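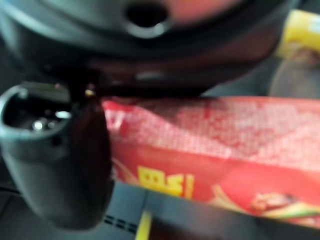
Compressed air in the small factory: a few tips

Leaks cost more than most owners of small production shops think. Wait until the machines are off at the end of the shift, leave the compressor running and listen. A line that hisses at 6 p.m. has been hissing all day, and you've been paying for it.

Brush soapy water on every joint, starting with the push-fit connectors nearest the machines. Mark the leaks with tape as you go and mend them all in one session, with the air off and the line vented. On our first round at Gritstead we found 19, and all but two were worn seals.
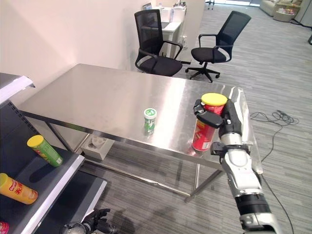

A robotic hand gripping a red snack can on a steel table.

Drain the receiver daily. If you have an automatic drain, test it by hand once a week anyway, as they clog with rust and then sit there doing nothing. In August, when the air is damp, we drain at midday as well.

Fit a shut-off valve to each branch. Christos Theodorakopoulos ran the packing line at Grellow for years without them, and had to stop everything to change one hose. Label the valves while you still remember which is which.

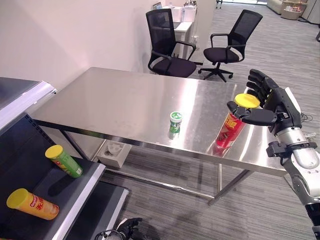 Oil carry-over is the fault people notice last. A film of it settles on work surfaces near the exhaust ports, and on painted or wooden tops it can go unseen for weeks. Stainless steel gives it away sooner. On a top polished well enough to show the red can's reflection, a smear stands out when you look along it from a low angle. Wipe a patch with a white cloth, and if it comes up yellow, check the filter element.

Elements are cheap. Change them by the calendar — ours get 40 weeks — and write the date on the bowl in marker pen.

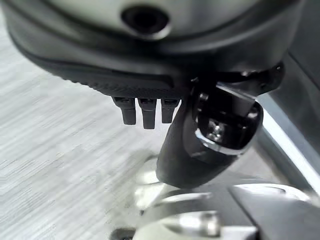 Photo: Severyn Dmytriv / Prellar

Turn the pressure down if you can. Many shops set it high to please one awkward machine. Drop it a little at a time, run a full shift at each setting, and stop when something complains. A small tank beside the awkward machine often helps with short bursts.

Hoses on the floor get trodden on and run over. Hang them, and keep drops to about 5 metres.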